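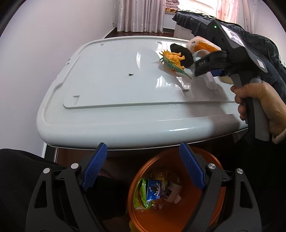

About Natovwood

Natovwood builds handling and sorting systems for small-item work: returns, mixed parts, toys, packaged goods. The company is based in Lonesgate and has a second workshop in Prirerport, where fixtures and grip pads are made.

What we automate

Most of our customers have a bench where a person picks up one object at a time, looks at it and puts it somewhere else. The objects differ in size and stiffness, and they arrive in no fixed order. A standard pick-and-place cell does poorly with this kind of load.

We record the task first. Staff carry out their normal work with hand-held grippers, and the recordings are used to train the arm that will later share the bench. A toy lying on its side, a wrapper and a rigid package each call for a different approach and closing force. Our training set for the Hafþórsson line holds 2,002 recorded picks, taken at benches, in stockrooms and in ordinary furnished rooms.

What changes for the people at the bench

An installed cell takes over the repeated lift and transfer. The operator keeps inspection, exceptions and final release. On a typical site the job description is rewritten before the cell is switched on, and pay grades are settled at the same time - we ask for this in the contract.

Operators complete 7 hours of instruction on the hand-held tool and the cell controls. They can stop the cell at any point and do not need a supervisor's approval to do so. Stops are logged by cell, never by employee.

Some tasks stay manual. Very small parts with thin projections are still picked by hand at most sites, as are torn film and anything leaking. Sites that rotate staff between manual and automated benches report fewer complaints of wrist strain, but slower changeovers in the first month.

Working with us

Site surveys are free of charge within 200 miles of Lonesgate. The workshop closes for maintenance during the first half of July. Spare grip pads are held in stock at Prirerport under part number 431 and ship separately from the tool.

Page last revised February 26, 2019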